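NOTVILLE COMMUNITY HALL
Kitchen and Supplies Meeting
Minutes of the meeting held Friday, March 14, 2025, in the small room

The meeting was called to order at 6:30 p.m. A quorum was present. The minutes of the previous meeting were approved with one correction: the shelf order was placed with Rasach and not with Plavetti.

1. Sorting table

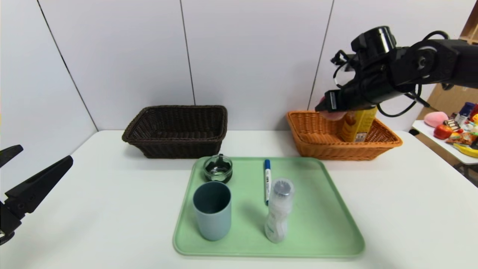
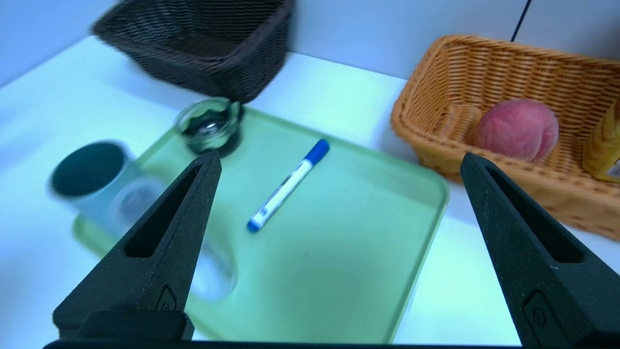 The chair opened discussion on how small items are to be sorted and returned to storage after events. Members reported that cups, pens and packaged goods are still being put away together, and that the cabinet beside the sink can no longer be closed. It was proposed that all loose items go first to a tray and be sorted from there into baskets. The green tray with the marker lying on it was considered a suitable size, and it was agreed to buy two more of the same kind. The orange basket, with the yellow carton standing in it, will be kept for cartons and packets. Members were divided on the use of the dark brown basket. One view was that it should hold cups; another was that glass should not be stored in wicker at all. The motion to use it for plastic cups and bottles only was carried, with two opposed. Glass will go on the upper shelf.

Markers are to be returned to the office drawer and not left in the kitchen.

2. Shelving

The Rasach shelves were delivered with one bracket missing. The supplier has been notified in writing. Installation is postponed until the part is received. The invoice, in the amount of $859, will not be paid before that time.

3. Budget

The balance in the supplies account stands at $1,582. Purchases since the last meeting came to $242, mainly for dish towels, labels and floor cleaner. A request to raise the annual supplies limit to $2,000 was tabled until July.

4. Use of the kitchen by outside groups

A letter was received from Mkhize Catering asking for use of the kitchen on two weekday mornings. Members had no objection in principle. The office will reply with the current rates and a copy of the kitchen rules, including the new sorting arrangement under item 1.

5. Other business

The refrigerator door seal is worn and a quote will be requested from Plavetti. The key to the side pantry is still missing.

The meeting was adjourned at 7:50 p.m.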